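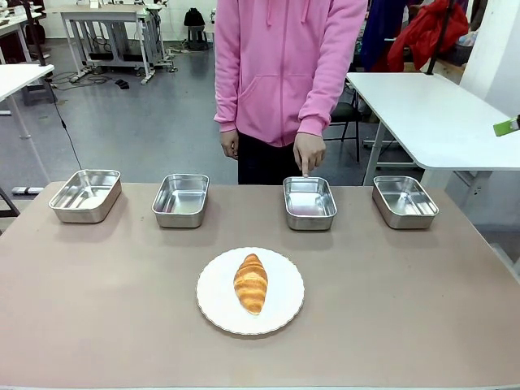
1/ Community meal service in Floltville: notice of changes for the coming season

The Floltville Office of Food and Gatherings is changing the way shared meals are booked, prepared and served in town buildings. This thread sets out the new arrangements. The full policy is available at the front desk of the Trenow Building and will be mailed on request.

2/ The changes apply to any group that serves food to the public or to its own members in a town building. This includes clubs, faith groups, tenant associations, youth leagues and family reunions. Groups that bring only sealed snacks and bottled drinks are not affected and may keep booking as before.

3/ Booking

Requests for kitchen use must now be made at least 18 days before the event. The earlier rule allowed requests up to the day before, and staff were often unable to confirm that the kitchen had been inspected. Requests made after the deadline will be placed on a waiting list and answered in the order received.

4/ A single form now covers both the hall and the kitchen. Groups that filed separate forms for events in February do not need to file again. Their bookings stand as written.

5/ Person in charge

Each group must name one adult who will be present from the time the kitchen is opened until it is locked. That person signs for the key, knows where the shutoff valve is, and is the contact for our staff. A second adult may be named as backup. The two may not trade places during the event without a call to the desk.

6/ Hot food

Hot dishes must be held at a safe serving temperature for as long as they are on offer. The kitchen thermometer hangs inside the door of the tall cabinet. Please check each dish when it is set out and again every 2 hours, and write the reading on the sheet provided. Sheets are turned in with the key.

7/ Dishes cooked at home are still welcome at members-only meals. They must arrive covered and carry a label with the name of the cook, the name of the dish and a plain list of what is in it. "Family recipe" is not accepted as a list. Public meals must be prepared in the town kitchen or by a licensed caterer.

8/ Allergens

Labels must be placed in front of the dish and must face the guests. Dishes that contain nuts, shellfish, eggs, milk, wheat, soy or sesame must say so in large print. Blank cards and markers are kept in the drawer to the left of the sink. Please return unused cards.

9/ Serving line

The line should run in one direction only, with plates at the start and flatware at the end. Each dish needs its own serving spoon. Spoons that fall on the floor go straight to the wash sink. Guests returning for a second helping should be given a clean plate.

10/ Seating

The small dining room in the Trenow Building is now limited to 25 guests while the rear exit is being rebuilt. The large hall keeps its posted limit. Groups that expect to go over the limit for the small room should ask to be moved when they book. There is no charge for the move.

11/ Leftovers

Food that has been on the serving line may not be donated. Food that was held back in the kitchen and kept at a safe temperature may be offered to the Jido Pantry, which accepts deliveries until 4 p.m. Please call ahead. The pantry does not have room for large pans and asks that food be packed in shallow lidded containers.

12/ Cleanup

Counters are to be washed with soap and water, rinsed, and then wiped with sanitizer. Grease goes in the marked can outside and never down the drain. Last season the drain line was cleared several times at public cost. From now on, a group found to have poured grease into the sink will be billed for the plumber.

13/ Deposits

The kitchen deposit has not changed. It is returned by check once the temperature sheet and key are in and the room has been looked over. Groups that are refused a refund will be told the reason in writing and may ask for a review.

14/ Training

A short class for persons in charge will be held in the Sutanto Room on 6/12/20. It covers the thermometer, the sheet, the dishwasher and the fire blanket. The class is free. Those who have taken it will not need to repeat it for later bookings. Spanish-language handouts will be provided.

15/ Questions about this notice may be sent to Gonzalo Quintana, Kitchen and Hall Bookings, at the Trenow Building. Please include the name of your group and the date of your event. Replies to this thread are not monitored.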